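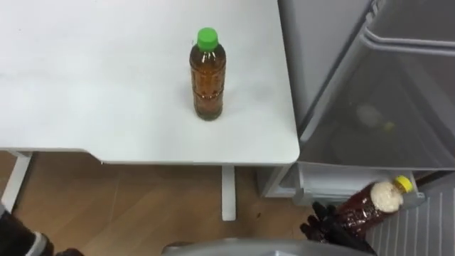 How to Set Aside Money for Quarterly Taxes When You Work for Yourself

Filed under: Small Business > Taxes & Bookkeeping

My first year on my own I spent every dollar that came in, and then March showed up and I had to do some very fast math. You can skip that part! Setting up a tax account takes one evening, and once it's running you'll barely think about it.

Step 1. Open a second savings account. Keep it at the same bank if you can, so transfers go through right away, and give it a name you won't be tempted by. Mine is called Irwood, after the street I grew up on, and I have never once wanted to buy shoes out of Irwood.

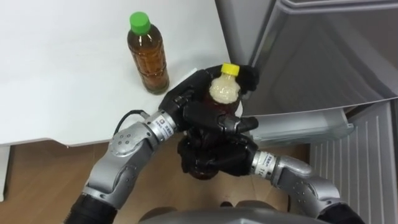
Bottle held over a wood floor, next to the open refrigerator.

Step 2. Pick your percentage. Look at last year's return and divide the total tax you paid by your net profit (after expenses, before anything else). No return yet? I started with 20 percent and raised it later, but your state and your household can change that a lot, so ask a preparer.

Step 3. Move the money the day you get paid. Say a client sends you $2,044. At 20 percent, $408.80 goes straight over -- before groceries, before rent, before you even admire the balance.

Step 4. Put the four due dates on your calendar with a reminder a week ahead. Check them every year on the IRS site, as they shift when one lands on a weekend or holiday.

Step 5. Pay online and save the confirmation. I drop the PDF in a folder named for the tax year and write the amount in my ledger the same night.

If a big job comes in halfway through the year, go back to Step 2 and run the numbers again. Elīna Org, my bookkeeper, does hers every quarter -- I manage it twice a year and so far that has been plenty.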